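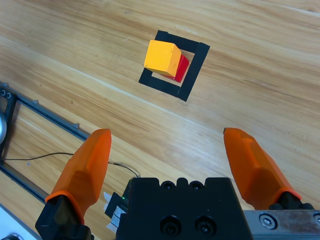 Getting black tape off a wood table without wrecking the finish?

Posted by Fliltcombe_mom, Thursday, 7:40 pm

So I taped a square on our wood table for a block sorting game (blocks go in the square, that's the whole game) and it's been a huge hit! It's plain black tape, one strip per side, and I overlapped the corners because I was in a hurry. I'd like my table back by February.

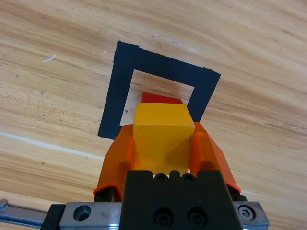

I picked at one corner with a fingernail and got nowhere. The tape is Bronineo brand, 2 inches wide, if that matters. Will a hair dryer hurt the wood? I paid $359 for this table and I'm nervous.

dullel75
Hair dryer on low, keep it moving, and peel really slowly, folding the tape back flat over itself. Start wherever a loose end sticks out. Any gunk left behind, rub with a little cooking oil on a rag, wait ten minutes, then wipe with dish soap and water. Try the oil underneath the table first! Mine left a dark spot on raw pine.
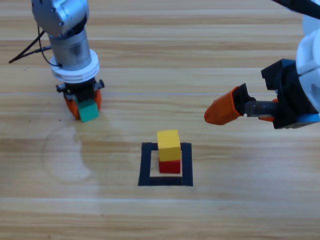
Green block held in orange gripper fingers, at or just above the wood tabletop

pinecone80
just pull it off fast, worked for me

Ayaaba_crafts
Please don't pull it fast, I lost a strip of varnish that way. Agree on the dryer. Next time tape down a sheet of poster board and make your square on that.

14 comments | 3 shares
Back to top | Contact us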